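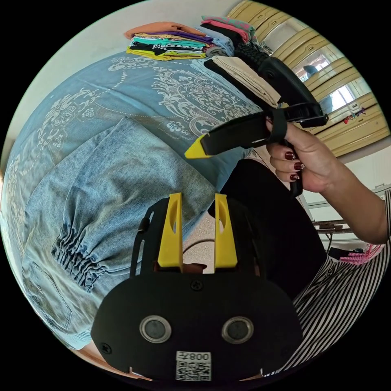

Gintarė Tamošiūnaitė acha que mostrámos coisas a mais e deixámos as pessoas tocar a menos, e que na próxima vez a calça tem de vir antes da conversa e não depois. Ficou apontado. Ela tem alguma razão, mas às 14h já não havia fila que aguentasse.

Caderno da oficina, abril, terça (Tuesday no cartaz que o Lorenz mandou imprimir em inglês, enfim)

Visita + demonstração de roupa dobrada com as pinças de mão. Grupo da Dineck de manhã, porta aberta à tarde. 80 inscritos, não sei quantos vieram, a folha de presenças ficou no outro edifício.

Ordem que seguimos:
9h30 – conversa da Flurina, longa. Slides da Prudolent no meio, ninguém pediu
10h15 – duas pinças, peças em cima da colcha, jeans claros para começar
11h – perguntas
tarde – o mesmo, sem slides

Jeans: o punho com elástico é chato. O tecido franze e os dedos amarelos apanham duas camadas quando se quer uma. Entrar de lado, dedos quase paralelos à colcha, fechar devagar. De cima não. O Wekesa faz isto de olhos fechados, eu falhei em frente ao grupo todo.

Perguntas que valem a pena guardar:
- porque não pôr logo o braço a fazer? (respondi mal. Resposta melhor: queremos primeiro muitos exemplos feitos por mãos que sabem dobrar)
- a colcha estampada atrapalha? Disse que preferimos assim, casa de gente tem padrões. Confirmar com o Lorenz se o modelo Stirnik já viu fundos destes, que eu não sei
- quanto tempo até ficar bom. Não dei número. A Flurina deu: 3000 dobras por tipo de peça. Agora fica escrito, paciência
- uma senhora perguntou se estraga malha fina. Não testámos!! testar

Temos 178 sequências boas de calças até ontem. As de hoje vão para pasta à parte, há muita conversa e hesitaçao pelo meio, não misturar.

Coisas que correram mal:
A correia da mão apertada para uns e larga para outros, perdemos tempo a ajustar a cada pessoa. Deixar duas medidas marcadas. O visitante tende a apertar tudo com força, como um alicate – dizer antes de entregar, não depois. E às 11h20 a gravação parou e só demos por isso passados 8 minutos. Falta um aviso sonoro, já tinha pedido em fevereiro.

O que correu bem: quem experimentou ficou. O pessoal da Dineck quer voltar com toalhas e lençóis deles. A Frøydis Boström pediu a lista de peças das pinças, mandar amanhã sem falta (versão nova, a velha tem os parafusos errados).

Por fazer
verificar calibração das duas pinças antes de gravar outra vez
malha fina, ver acima
responder à Gintarė, combinar a ordem nova
imprimri instruções de pega numa folha só, letra grande
pedir à Flurina os contactos do grupo da tarde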